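Home | Products | Service | News | Careers | Contact

FOR RELEASE 2019-08-09

Pindness puts its cell care routine in writing, opens it to all Mustusix owners

PRAREMANO – Pindness today released the full setup and upkeep routine for its Mustusix bench cell, the same one its own service crew uses. Free to download. No login, no service contract needed. Until now owners got a two-page card in the crate and a phone number.

The routine covers first power-up, gripper checks, table care, the button box and what to do when a cell has been sitting. It runs to 2 parts: a daily sheet meant to be taped up next to the cell, and a longer book for whoever holds the tools. Pindness rewrote both after reading back through 700 service calls logged since January. A large share of those calls ended without a single part being replaced. Dirty tables, loose terminals, grippers that had drifted from where the program thought they were.

"We kept sending people out with a van full of spares and they'd come back with the van still full," said Mounir Bouazza of Pindness. "Half the job is looking. So we wrote down where to look."

Table first

The daily sheet starts with the table, before power. Wipe, dry cloth, one direction, back to front. Then look at it from low down with a light off to the side. Small specks matter on this cell becuase the wrist camera works close to the surface and a crumb can pass for a part edge when the threshold is set tight. Owners running small parts should do it at every shift change as well.
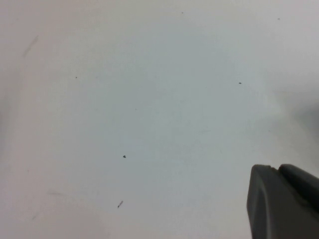

Wrist camera view of the table, gripper finger at lower right. Dark specks like these are what the daily wipe is for.

Scuffs are a different matter from loose dirt. The book says leave a faint scuff alone unless the camera is picking it up, and never go at it with an abrasive pad. A scoured patch throws light differently and then the cell needs a new reference shot anyway.

Fingers are next. With the arm held in service mode, check both for play by hand, then close them on the supplied gauge block and compare the reading with the one written inside the cabinet door. Out by more than the figure on the sheet, re-zero. Still out, tighten the finger screws to the listed torque and re-zero again. Finger pads get changed at up to 2,000 hours, sooner with rough castings. The old card said nothing about pads at all, an omission Pindness has heard about from a number of owners.

Button box

The book gives the push-button box its own chapter, the longest one. It can be checked on the bench, away from the cell, and most of the faults that look like controller trouble can be ruled out there in a few minutes.

Power off and locked out. Unplug the box at the cabinet end and set it down on a clean flat surface. Look at the lead where it leaves the housing, both conductors, for nicks or a pinched spot. Tug gently. Corner screws snug, not cranked – the lid is plastic and will crack. Press every button and feel for one that hangs. Meter across the pair with the emergency stop out, then in. The reading has to change cleanly both ways. If it flickers, the contact block is done and the box gets swapped, not repaired in the feild.

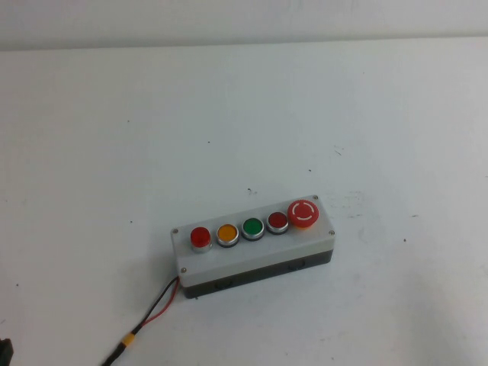 Brenda Parsons wrote in during the trial run of the book to say the stop button test should come first in the chapter, ahead of the lead and the screws, and that she would not put a cell back to work on a box that had only been looked at. Pindness moved the test up in the daily sheet. The long book keeps the original order for now, with a note at the top of the chapter; a revised printing will match.

Imai, which supplies spares for the cell, will stock a upkeep kit to go with the routine: finger pads, gauge block, lid screws, a spare contact block and a pack of cloths. The first run is 200 kits. Orders through the usual parts desk.

Cells left idle

New in this version is a page for cells that have been off for a month or longer. Cover off, table wiped, box tested, arm jogged slow through every joint before any program is loaded. Reference shot retaken with the lights the cell will be working under. Bouazza said the idle page came out of the calls that follow a plant shutdown, when everything gets switched on at once and run at full speed by lunch.

Availability

Both parts are up now on the service page. Printed copies ship with every new Mustusix cell, and existing owners can ask for one from the Praremano office. Questions on the routine go to the service desk, not sales.

14 shares | 2 comments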